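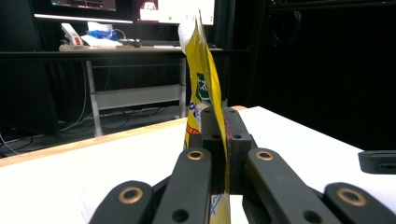

Food & Grumbling

I have been thinking about crisps again, a thing I do more than a grown man should. My doctor asked me in July how often I ate them and I said "socially", and she wrote something down that was longer than "socially".

What set me off this time was the walk back from Hesteton station. There used to be a corner shop by the bridge, run by a man called Simões, who kept his crisps in the cardboard boxes they came in and let you rummage. He knew what everyone had. If you reached for something new he would look at you as if you'd announced a divorce. It closed years ago and is now a place that sells candles, and I have nothing against candles, but you can't eat one on the way home.

So I went to the big Dason on the ring road instead, where the crisps have an aisle to themselves. I wanted ready salted. I passed truffle, I passed rosemary, I passed something with "aged" in front of it that I didn't stop to read. Ready salted was on the bottom shelf, where they put things for people who have given up. I had to kneel.

My friend Idalina Mota thinks I'm being a snob in reverse, and she may be right. She grew up in a house where a packet of crisps was opened down the side, flattened out like a map and put in the middle of the table for everybody. I grew up in one where you took your packet to your room and denied it afterwards. She says this explains most of what is wrong with me. When she comes round now she opens my crisps her way without asking, and I sit there watching other people's hands go in and trying to look generous.

We had a proper argument about it on the train to Cuvilside. Her view is that a snack eaten alone isn't a snack, it's a meal you're ashamed of. Mine is that sharing changes the speed. Alone, I can make a packet last from one end of a radio play to the other. With company I eat like somebody being timed. A woman across the aisle was plainly on my side but got off before she could say so.

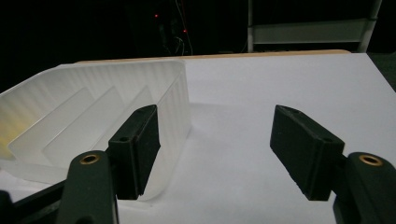 The table, with a frosted tray.

I did try giving them up, after the doctor. I lasted 12 days. I bought a bag of nuts, and nuts are fine, but you always know you're eating them for a reason. Then I moved on to rice cakes, and on day 10 I caught myself reading the back of the packet for entertainment. Sérgio Serrano from work, who runs up hills on purpose, told me the craving goes away if you drink a large glass of water. I drank the water. After that I wanted crisps and also needed the loo.

The current arrangement is that I buy the small packets and keep them on top of the wardrobe. The idea is that fetching the stepladder gives me time to reflect. I have reflected a good deal – mostly about whether the stepladder could live in the bedroom, where it would be handier for changing the bulb.

Idalina is coming on the night of the quiz and has asked me to get something in. I said I'd do olives. There was a long pause on the phone, and then she asked whether the stepladder was still in the hall.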